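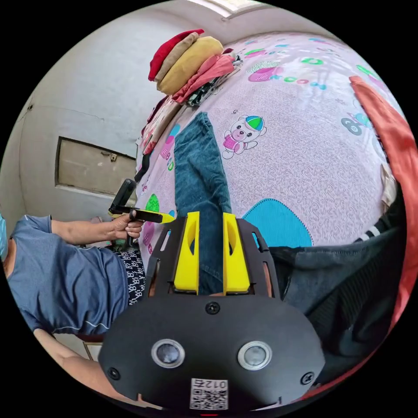 Datasets > Household > Bedroom > Korklow garment notes

Print this page | E-mail this page

# Korklow: clothes on a bed

Korklow is a small annotation set covering clothing sorted and folded on a bed. It records what garments are present, how each one lies, and what it lies on. It was put together in April for Plestside, which needed a reference for its garment vocabulary, and is kept here under the Indeo household material.

## Scope

Included:

- garments lying flat on the sheet
- garments in a pile
- bedding, where it touches or surrounds a garment

Excluded: closets, drawers, laundry machines, hangers. For hanging clothes use Kinsella, which has its own label list.

## Garment states

Every garment gets one state. The 5 permitted values are:

- `flat`: laid out with its length readable, creases allowed. Jeans stretched along the bed are `flat` even when one end narrows toward the pile.
- `heaped`: part of a pile, outline incomplete.
- `hanging`: in a pile, with a portion hanging down from it.
- `folded`: at least one deliberate fold, edges aligned.
- `unclear`: use when annotators disagree after a second pass.
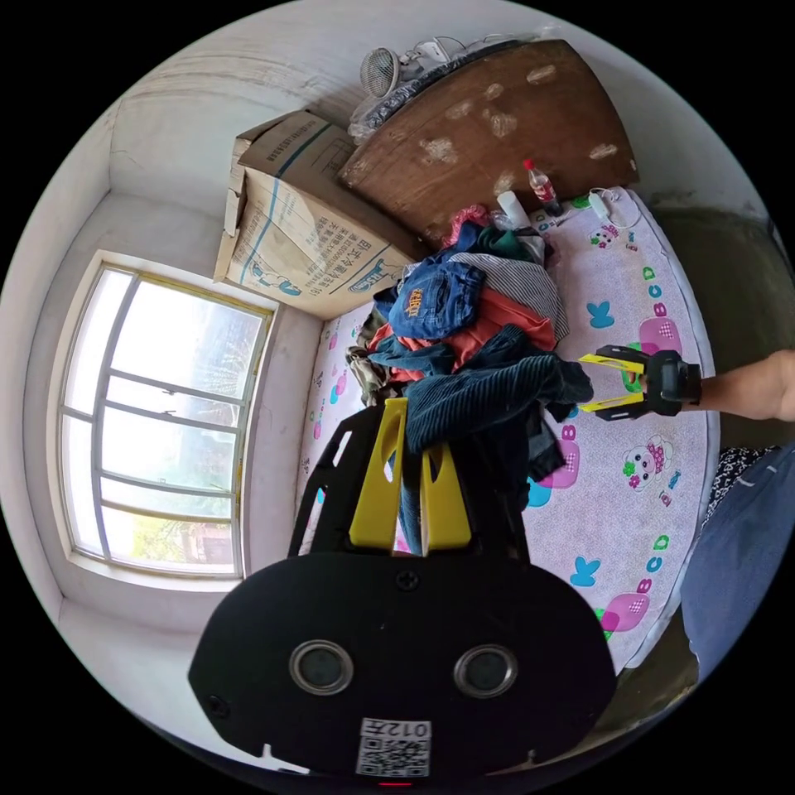 **Indeo Textile Labeling Group**

## Labeling a pile

Work from the top garment down. Label by type only if the type can be read from the cloth that shows; otherwise use `garment` and give color and pattern. A blue denim piece with an orange-yellow patch is entered as `garment, denim, blue, patch`. Do not guess between jeans, jacket and overalls. The blue-and-white striped shirt beside it can be entered as `shirt`.

Fabric terms are `denim`, `corduroy`, `knit`, `woven` and `unknown`. Pattern terms are `plain`, `stripe`, `camouflage`, `print` and `other`. Dark teal corduroy keeps `corduroy` in the fabric field and `plain` in the pattern field. Camouflage is a pattern, never a color.

Pieces that show only as a strip of color, such as pink cloth at the top of a heap, get a record with `type: cloth`. They are not dropped.

## Bedding

The sheet is pale pink with cartoon prints. Printed figures (the teddy bear, the car, the butterflies, the letters) are part of the sheet and never receive object records. Version 2 contained several printed animals labeled as toys; these were removed.

Pink garments on this sheet are the main source of boundary errors. Follow the seam or the shadow line, and ignore the print.

## Other items

Bottles and chargers at the top of the mattress are labeled `bedside`. Items on top of the headboard, including the fan, the power strip and the plastic bag, are labeled `headboard_top`. Neither group is given a state.

## Known problems

- `folded` and `flat` are confused for small cloths with a rounded edge.
- Dark green and dark teal were merged before version 7. Older files need relabeling.
- Trousers worn by a person must be tagged `worn`. This tag is separate from the state field and was missed in early records.

## Contact

Label corrections go to Oisín Hayes. Give the record number and the field.

Filed under: Clothing & Linen, Label Guides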